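Talks and Traditions Group: notes from the October planning meeting

Present: Afia Ansah (chair), Nii Dogbe, Kwabena Dogbe, Efua Eshun, and me, Seidu Mahama, scribbling as usual. We got going at 7 p.m., once Kwabena had found somewhere to park.

Last meeting's notes

Agreed, except that Efua was down as offering to print the programmes. She'd offered to design them! Changed now, with my apologies.

The storytelling evening

This took most of our time. Nii has heard back from the drummers at Ulero and they're very happy to come, but they'd like to play before the talk as well as after it. I was all for this. Afia worried that the speaker would end up starting at nine, and after a fair bit of back and forth we settled on one piece at the start (Nii to tell them, kindly) and a longer set once the questions are done.

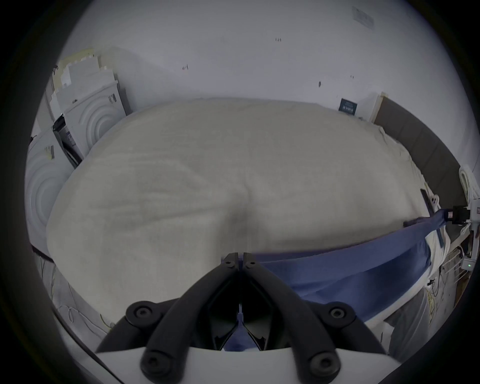
Kwabena asked whether the stories would be told in Twi or English. Both, we hope – the teller gives each one in Twi first and then again in English, so the children who are learning can follow along. Efua thinks we should put the proverbs on a printed sheet with space underneath for people to write their own version, and I think that's a lovely idea. She'll send a draft round.

The hall holds 200 and we're not to go over it, so tickets it is, even though they're free.

Money

We have £3358 in the account. If we pay for the hall, the drummers and the speaker's train we'll be left with £2805, and that's before any refreshments. Kwabena would like us to keep the rest back for the spring talks. I said I'd like a bit of it for decent microphones (the last one crackled all through the naming ceremony talk and I'm still cross about it). Afia asked me to get a price from Tovico and bring it next time.
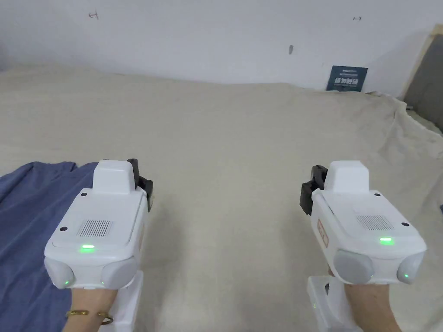

Spring talks

We have 9 suggestions, which is far too many for the dates we've got. Favourites so far are the one on funeral cloth and what the patterns mean, and Efua's idea of an evening on how festivals change when families move abroad. Nii wants something on food. Everybody please send Afia your top two before we meet again.

Any other business

Nii still has the big teapot. Kwabena needs it back.

We finished at 8.40 p.m. Next meeting same place, and Efua is bringing the biscuits.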